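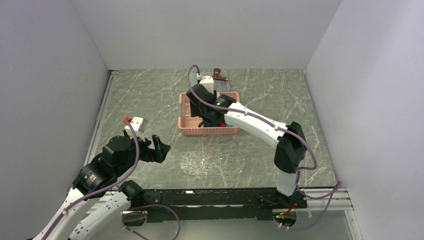

Storage basket

A storage basket is an open-topped container used to hold, sort or carry small goods in homes, shops and workplaces. It differs from a box in that its sides are wholly or partly open to the air, either through weaving or through holes formed in the material. Baskets are made from willow, cane, grass, wire and plastic, and may be round, oval or rectangular.

History

Woven baskets are among the oldest known household goods and were made in most parts of the world before the use of pottery. Because plant fibre decays quickly, few early examples survive, and much of what is known comes from marks left by weaving in clay.

Wire baskets became common in the nineteenth century, when drawn wire could be bought cheaply. Moulded plastic baskets followed in the middle of the twentieth century and soon replaced willow for many kitchen and laundry uses. Willow remained in demand for picnic hampers, log baskets and bicycle carriers.

Materials and manufacture

Willow is cut in winter, sorted by length and soaked before use. The base is made first, after which upright stakes are set around it and the sides woven between them. The rim is formed by bending down the ends of the stakes – a step that largely decides how long the basket will last.

Plastic baskets are usually made by injection moulding, in which melted plastic is forced into a metal mould. Polypropylene and polyethylene are the usual choices. The holes reduce the amount of plastic needed and allow air and water to pass through.
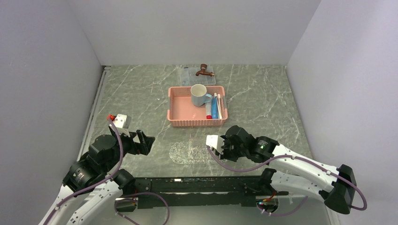
Rectangular plastic basket with perforated sides, holding a white ceramic mug

Household use

In the kitchen, baskets are used for fruit, vegetables, cleaning goods and crockery. Low rectangular forms are often preferred on shelves and in cupboards, as they can be placed side by side with little wasted space. Many are tapered so that empty ones fit inside each other.

Care

Plastic baskets may be washed in warm water with a mild soap. Strong sunlight makes some plastics brittle over time. Willow should be kept out of damp rooms, but very dry air can cause it to crack, and a light wetting once or twice a year is often advised.

Collections

The Makari Basket Museum holds 3000 baskets, of which 52 are on permanent display. Its catalogue, edited by Marloes Vanhove and Joris Desmet, was published in September 2021 and divides the collection into 13 groups by method of making.

See also

Basket weaving
Crate
Hamper
Wickerwork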